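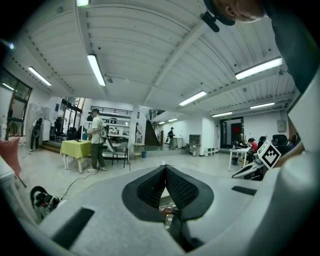 Award ballot model, notebook, 16 June 2024

Picked up the voting thing again after leaving it alone since March. The idea, for anyone reading over my shoulder: take past player-of-the-year ballots from the Trarnik league archive, work out what the voters say they reward, work out what they do reward, and put the two side by side. I expected a gap. I did not expect to be able to park a team bus in it.

Data first. The archive gives us 77 ballots with every place filled in, first through fifth. A few more have a name in first and then nothing, as though the voter had been called away to dinner. I left those out. Lucie MacPherson thinks a lone first-place vote is still a vote and should count. Noted, and parked for the second pass.

Built two rankings for each season. One uses only what a player did: points, minutes, turnovers, how the team fared with him off the field. The other adds the story variables, meaning a comeback from injury, a winning streak late in the season, a move to a new team, and whether the team had been dreadful the year before. The story columns were filled in by hand from old season previews, so my own taste is all over them. Somebody else should redo these blind before we show anyone.

The plain ranking does badly. It picks the right winner in nearly 20 percent of seasons, and you could get close to that by taking the leading scorer and going home. Adding the winning streak alone helps more than all the defensive numbers combined. If you want the award, lose early and get it out of your system.

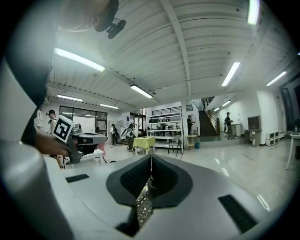
The comeback column is odder. It only matters when the player's team also made the playoffs. A man can return from a shattered knee and have the best season of his life, but if the team finishes in the bottom half he gets a nice paragraph and fourth place. I tried this with and without the Brumis seasons, where one club won everything and rather spoiled it for the rest of us. Same result, a bit weaker.

Defenders: don't ask. The model has no idea what to do with them because the voters don't either. One finished second in the Gagnon division years and I can't find a setting that puts him above ninth. I've marked that row and will stop poking it.

Ran 200 shuffles of the ballots to see whether the streak effect could be luck. It held up in nearly all of them, but the shuffle script treats voters as strangers to one another. They sit in the same press box and read each other's columns, so that's generous. Needs a version that shuffles whole press boxes.

Also found that Triser's stat feed lists two seasons of assists under the wrong player, cousins with the same first initial. Fixed in our copy. Wrote to them and got an automatic reply thanking me for my interest in the sport.

Read the draft notes out to the group before lunch. 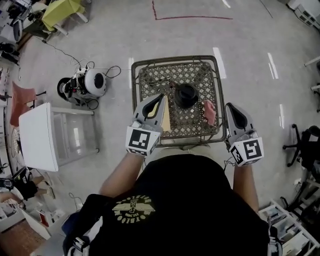 Dwight Hiebert objected that I had the streak backwards. Voters don't reward the streak, he said, they reward the last month, and a streak is just what a good last month looks like in the standings. Give him a player who was brilliant in the final weeks on a team that kept losing by a point, and he'd bet on the player.

Annoyingly testable. We have the game logs, so I can split each season at the last month and score both halves. Lucie wants the cut made at the date ballots went out, which is better, except that we only know that date for the later seasons.

To do:
Split the logs, last month against the rest.
Track down the ballot mailing dates.
Get the story columns recoded by somebody with no favorite team, if such a person can be found in this building.
Put the half-filled ballots back in and see if anything moves.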